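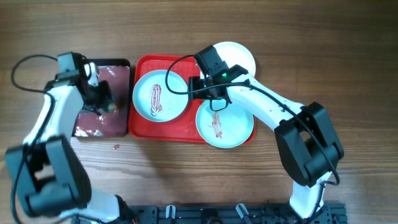 Trays and dishes on the wooden table.

Wandarham player histories, README

Career records for footballers who turned out for Wandarham or Nudell, league and cup. 1326 rows, one per player per season. Last rebuilt Jan 24, 2026.

Files
players.csv - name, birth year, position, foot
seasons.csv - club, apps, goals, loan flag

Both UTF-8, comma seperated. Join on player_id.

Loans: a loan season goes under the club he played for, parent club in its own column. Half-season loans get two rows. Watch out when summing apps.
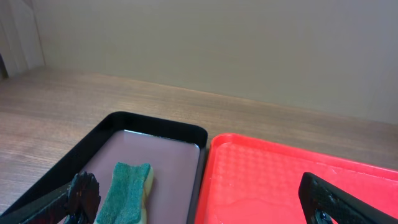

Positions are as printed in the programmes, so "inside left" turns up next to "attacking midfielder". Not merged. Tabrizi codes are in the last column if you want something tidier, blank where I wasnt sure.

Known gaps: Nudell reserves, most friendlies, anything before the Roler Cup was split into 2 rounds. Goals missing for a few keepers, treat blank as unknown, not zero.

Next update August, once the new squad lists are out. Corrections welcome, send the programme page if you've got it.

Free to use, credit the project.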